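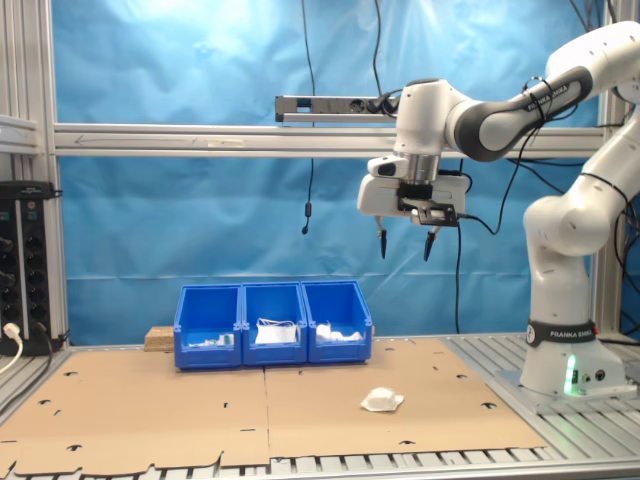 Slotted aluminum table, green light on at the base.

June, 6:40 a.m. Rain gauge at the Domeren plot read 8 mm. Emptied it and reset the float. The soil probe under the second row of beans still drifts upward overnight, so I swapped its lead for the spare and will compare again tomorrow.

Spent most of the morning on the water tank. Capacity is 2,000 liters on paper. The outlet sits well above the floor of the tank, and the bottom layer never drains, so usable volume is lower than I had been putting in the log. Corrected the sheet and left the old column in place with a note.

The Bimwood timer opened the valve late again. Its clock loses time whenever the battery runs low — new cells fitted, clock set against the radio. If it slips again I will go back to the manual tap and stop spending money on it.

Drip line: 205 emitters on the current layout. Flushed both headers. Sediment in the filter was fine and reddish, same as last month. The mesh is intact. Two emitters near the gate were blocked and I replaced them.

Lunch at Bùi, soup, too much salt.

Afternoon hot and still. Moved the shade cloth over the lettuce, which had started to bolt at the south end. Pulled the worst of it for compost.

To do: order hose clamps from Luvum, regrease the tank lid, find the missing page of the May log.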